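Ollamier Planner 2, reviewed after a February trial and a summer of daily use

We run PC teardown work at our Vurthorpe shop, and most of the trouble is in planning short moves inside a tight metal case. Ollamier replaced an older planner we had patched for years. Setup took an afternoon. The collision editor is clear, and you can drag a keep-out box around a cable bundle and see the new path right away.

Speed is good. Over 831 planned moves, the typical answer came back in about 100 milliseconds. The old planner often needed 600 for the same reach, and it gave up more often near the drive cage.
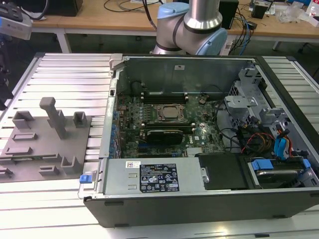

Dell tower on its side, panel off, with the fixture plate to the left.

Perception is the weaker half. The part finder does well with big shapes like the power supply and the graphics card. Bare sheet metal gives it trouble, and loose cables get turned into one fat block that shuts off half the case. You can trim the block by hand, but the edits are lost when you reload the project. The Calimlim plugin keeps them, and it costs extra.

The logs are plain text and easy to search. Error messages are short and mostly useful. The manual still covers the old menu layout in places.

I would buy it again for the planner and keep a separate vision package. Four stars out of five.

Posted 22/09/2026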